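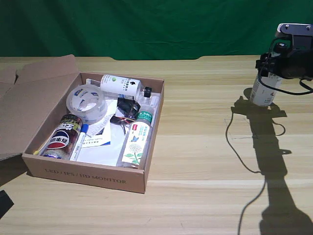

Nadiia Polishchuk
Workshop and Collections Editor

Updated 13/01/2026

Packing glass for a move, a fair or a loan

Most broken glass I am asked to look at was broken in the packing or the unpacking. The drive in between does less harm than people think. These tips are for anyone sending blown or cast pieces to a travelling show, a craft fair or a small museum, and they work just as well for the good wine glasses when you move house.

Before you start

Clear a table bigger than you think you need and put a folded blanket on it. Take off rings, watches and bracelets. Wash and dry your hands and skip the cotton gloves, as they slip on polished glass. If you want gloves, use thin nitrile ones.

Photograph each piece from two sides against a plain background. Get any old chips or scratches in close-up with a ruler beside them. Write the same details on a sheet of paper and send a copy with the piece. At Vekberg we once spent most of May arguing over a nick on the foot of a decanter that had been there since it was bought.

Choosing a box

Use double-walled card for anything heavier than a tumbler. A second-hand box is fine if the corners are stiff and the base has not been crushed or damp. Press the middle of each side with your thumb. If it stays dented, keep that box for tea towels.

Allow 5 cm of padding on every side, and more for tall vases. One large piece to a box is best. If you must put two in together, give each its own inner box.

Wrapping

Put acid-free tissue against the glass first. Newspaper ink comes off on matt and sandblasted surfaces and can be very hard to shift. Bubble wrap goes over the tissue with the bubbles facing out, because they can leave faint rings on some finishes if left for months.

Fill the inside of bowls and vases loosely with crumpled tissue. Do not pack it tight. A narrow neck should be left empty and wrapped round the outside until it is level with the shoulder, so that the neck is not taking the weight.

Handles, stems and spouts need a sausage of tissue laid along each side before the main wrapping goes on. Khrystyna Onyshchenko, who packs for the Grollis fairs, uses strips of old pillowcase for this and gets them back at the end of the season.

Stand plates on edge with card between them. Stand stemware upright, never on its side.

Taping

Tape the wrapping to itself and never to the glass. Fold over the last centimetre of each strip to make a tab, so whoever unwraps it does not need a knife.

On the box, run tape along the base seam twice and then once across each end, in an H shape. Do the same on top. Cold tape does not stick well, so bring the roll in from the garage the night before.

Shake the box gently before you close it. If you hear or feel anything move, open it and add more padding.

Labels

Write on the top and on two sides: which way up, your name and a phone number. Number the boxes and keep a list. For the Plevero tour we had nearly 3,340 pieces of studio glass to send out, and the list was what saved us. Only 13 came back in the wrong box and all of them were found by the next morning.

Cross out old printing or courier labels on a reused box with a thick marker. Peel off any barcode.

In the van

Heavy boxes on the floor, light ones on top, nothing on top of glass if you can help it. Put a blanket or a rubber mat underneath. Fill the gaps between boxes with cushions or rolled towels so that nothing slides when you brake.

If the boat or van is unheated and the weather is cold, leave the boxes closed indoors for several hours at the other end. Thick cast glass in particular should come up to room temperature slowly.

Unpacking

Work over the blanket again. Take out the top layer of padding and look before you lift. Hold each piece with one hand underneath and one at the side, and never by the rim or handle.

Go through every scrap of paper before it goes in the recycling. Stoppers and lids are the usual losses – tie a bright ribbon round each one when you wrap it.

Keep the boxes and padding until the show is over.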